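Equipment Planning Desk: Request Log
Subject: Replacement gripper fingers and spare cables, garment handling station
Site: Suvilberg
Requested by: Vasanthi Ramasamy
Status: Open, awaiting revised quote
Opened: 15 March 2026

Summary of request
The station team asks for approval to buy 3 sets of replacement gripper fingers and one spare set of wrist cables for the two-arm garment station. The current maintenance line for the station does not cover the full amount. The request also asks whether a second pair of arms should be placed in the September budget or deferred.

Entry 1, Requester
The fault report concerns loss of grip on knit items. In the last test block the station completed 80 pick attempts on T-shirts, of which 21 ended in a dropped or slipped garment. Software settings were restored to the approved values before the block began. The attached views are supplied so that the desk can see the type of work for which the parts are needed.
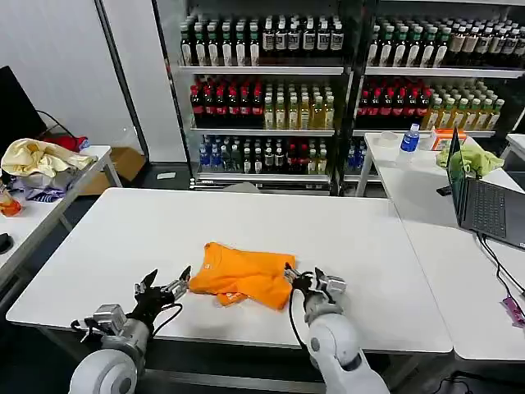

Attachment 1. T-shirt on the work table, right gripper in contact with the garment.

Entry 2, Planning Desk
Received. Please confirm whether the fault occurs on one side only. If so, the desk would prefer to fund a single set now and hold the remainder. Please also state whether the cables are being requested as a repair or as stock. Stock items are charged to a different line.

Entry 3, Requester
Slips were recorded on both sides, with the larger share on the left. The cables are requested as stock. None has failed to date, but Skotus quotes a delivery time of 15 working days and the station would stand idle for that period if a cable were lost.
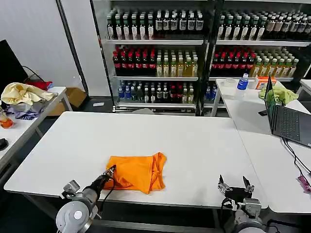 Attachment 2. Left gripper at the near edge of the garment; wrist cable visible.

Entry 4, Planning Desk
Two suppliers have been approached. Skotus offers the fingers and cables together but will not divide the order. Pravel offers the fingers alone at a lower unit price and requires a fit check before shipment. Menon was also considered and does not supply parts for this arm model.

Entry 5, Planning Desk
Decision on the parts: one set of fingers per arm is approved under maintenance, subject to the Pravel fit check. The third set and the cables are moved to the stock line and will be reviewed with the revised Skotus quote.

Decision on the second pair of arms: deferred to September. The requester is asked to submit a repeat test block with the new fingers fitted, using the same garments and settings.

Next action: Requester to send finger mounting dimensions to Pravel and copy the desk.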